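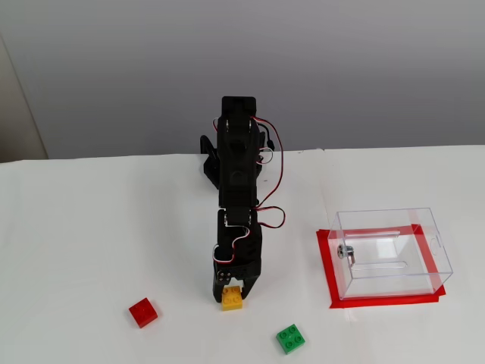
August 2020. Glue bench, paper repair tests, second round.

Edith is convinced the Kistari paste holds better than our own wheat starch. I am not. Her strips did peel later than mine under the weights, but she brushed hers out on the sized paper and I was on the unsized offcuts, so all we have shown is that two different things are different.

Repeated it properly with one paper, one brush and one pot of water. 18 strips, half with each paste, pressed overnight between blotters under the old Plostitz ledger. Nine and nine, in case anyone reads this later and wonders.

Results: nothing I would bet on. The Kistari strips lie a bit flatter. Mine cockled along the grain, though I suspect I made the paste too thin. Tomomi says the flatness is the whole point and I should stop sulking. Fair, but flat on day one tells us very little about flat in December when the heating goes on.

The leaflet claims the paste is "fully reversible". With what, and after how long? Tried a damp swab on two of the strips. One lifted cleanly. The other took the top fibres with it, and I was being careful – more careful than most people would be at the end of an afternoon. Wrote to Roswitha Rüegg to ask whether she has any old samples from her Fulska bindings that we could try lifting.

Not using it on the parish register until I hear back. Ayane wants to order the large tub because it is cheaper by weight. Please don't yet.

To do: thicker batch of starch, strain it twice. Fresh blotters. Label the jars, Edith, the lids all look the same.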